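Pretadton buys its first arm

What a small parts supplier spent, what it left out of the budget, and what it would ask for next time

By Chathurika Miah

When Pretadton began pricing a robot arm for its kitting benches, the spreadsheet had one line on it. The line said "arm." By the time the order went in the following September, there were 40.

The company packs replacement parts for commercial door hardware at a plant in Fleltport. Most of the work is moving small items from a bench into bins, 200 orders on a busy day. Beryl Holroyd, who runs operations, had wanted to automate part of it for years and had put it off each time a quote came back.

"The arm was never the problem," she said. "I could get a price for an arm in an afternoon. I couldn't get anyone to tell me what the bench would cost."

The bench turned out to be a large share of the money. Mounting plates, cable runs, guarding, a work surface that doesn't glare under the shop lights, bins that stay where they are put. Holroyd's team priced these separately and found that the small items together cost more than the gripper.

The gripper itself took the longest to choose. Pretadton looked at suction first and dropped it when too many of its parts proved to have holes through them. It then compared two-finger models from Brandão and Cliltiteck. Both could handle the range of sizes. The company chose on the price of spare fingers and how soon they could be delivered. 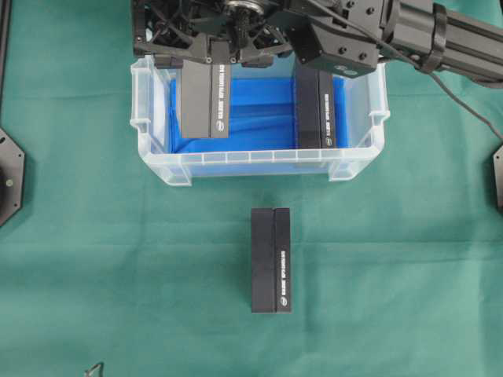
Page last updated: 29 May 2021

A two-finger gripper over a plastic bin is a modest setup, and Holroyd thinks most first-time buyers should start with one like it. She advises budgeting for a lined bin, a plain cloth on the work surface and a single block to practice on before paying for anything shaped to a particular product. Custom fixtures at Pretadton were ordered too early, and two were never used.

Training was the other gap. The quote covered one day for one person. Pretadton paid for 133 more hours over the first year, mostly for second-shift staff, and Holroyd now treats that as part of the purchase price.

She also holds back 7 percent of the total for cables, fasteners and replacement pads. The finance office wanted that money folded into general maintenance. She kept it on its own line so that it would be there when a cable wore through.

A second bench is in next year's plan. The request is already written, with the bench priced first and the arm on page three.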